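3.2 Portion size and wrapping

Households in the Stirkum panel kept a diary of everything eaten between meals over four weeks. After removing incomplete diaries, 514 entries remained, of which 233 concerned items sold in single-serve wrapping. Entries were coded by time of day, place of eating and whether the item was finished in one sitting. Drinks were left out, as in the earlier Drerar survey. An individually wrapped item of the general type covered by the coding is shown in Fig. 2.
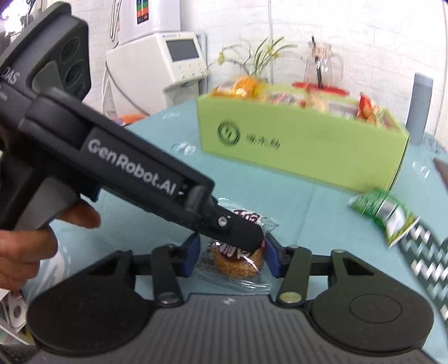

Fig. 2. Small snack in clear wrapping on a light teal-blue tablecloth.

Wrapped items were more often eaten away from the kitchen and were seldom shared. Items taken from a larger packet showed no such pattern, although respondents tended to record these in vague terms ("a few", "a handful"), and the weights entered for them are estimates. The July diaries were affected by school holidays and are treated separately in Section 4. We did not correct for the price of the item. Castellanos, the smaller of the two towns, had too few evening entries for a separate comparison.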